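Search this site Enter keywords Go

TOIVONEN REPAIR LIBRARY TO STAY OPEN YEAR-ROUND

Lending shelves, evening classes and a second sewing room on the way this June

SKARKANCE – The Toivonen Repair Library, which began as a summer program in the back half of the old feed store on Mill Street, will keep its doors open all year starting in June. The change means people in Skarkance and the farms outside town will be able to borrow tools, bring in broken things and learn how to fix them in every season, including the long stretch of winter when the building used to sit dark.

"We had people knocking on the glass in November with a lamp under one arm," said Celina Nowicki, director of the library. "I hated sending them home. Now I get to say come in, put it on the bench, let's see what's going on with it, and I can't tell you how happy that makes me!"

Last year the library took in 2,062 items. Lamps and toasters led the list, followed by bicycles, coats with dead zippers, and kitchen chairs. One family brought in a pump organ, which is still here and has started to play again in its lower half.

The year-round schedule became possible after the building got a proper heating system and new windows along the north wall. The old loading door has been sealed and insulated, and the entrance is now on the side street, next to the bike racks. Visitors who remember the steep front steps will be glad to hear that the new entrance is level with the sidewalk.

The lending shelves are growing too. Members can now check out 121 different tools, from torque wrenches and pipe cutters to an upholstery stapler that has had a waiting list since the day it arrived. Loans run for nine days. The odd number goes back to the first summer, when it gave borrowers two weekends with a tool if they picked it up on a Saturday morning, and it has stuck.

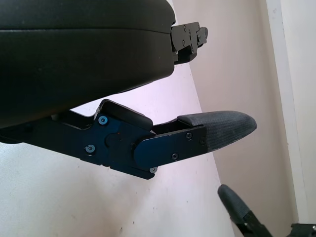 Terence Pickering wrote in to say that the longer hours matter most to him for the upholstery bench, where he has been redoing a set of dining chairs a seat at a time. He had put the job off for years, he wrote, thinking he would need to buy everything himself, and he hopes the winter sessions will leave room for people who work slowly.

They will. The bench sessions have no time limit beyond closing, and half-finished work can be tagged and left on the storage racks in between visits.

Evening classes begin at 6:30 p.m. and are kept small. Amber Bloxham will teach the first one, on mending knitwear, and will follow it with a course on replacing zippers in heavy jackets. Mervyn Blackburn is putting together a class on small appliances that starts with reading a wiring diagram and ends with everyone taking home a working fan or kettle. A beginners' session on sharpening kitchen knives and garden shears is planned for the fall.

The second sewing room will open in the former office upstairs. It has good light for most of the day, a cutting table long enough for curtains, and space for visitors who want to bring their own machines. An elevator serves the upper floor from the side entrance.

Membership costs $35 a year for a household, the same as the old summer rate. Repairs remain free for everyone, member or not, although visitors are asked to pay for parts when something has to be ordered.

"Plenty of folks tell us they aren't handy," Nowicki said. "Then they spend an hour here with a screwdriver and go home and start eyeing the vacuum cleaner. I love that part."

The library asks that people bring items clean and, where possible, with any loose pieces in a bag. Gas-powered equipment, microwaves and large refrigerators can't be accepted.

Class sign-up sheets are at the front desk, and places can also be held by phone during opening hours.

Press contact: Liam Horrocks, Toivonen Repair Library, Mill Street, Skarkance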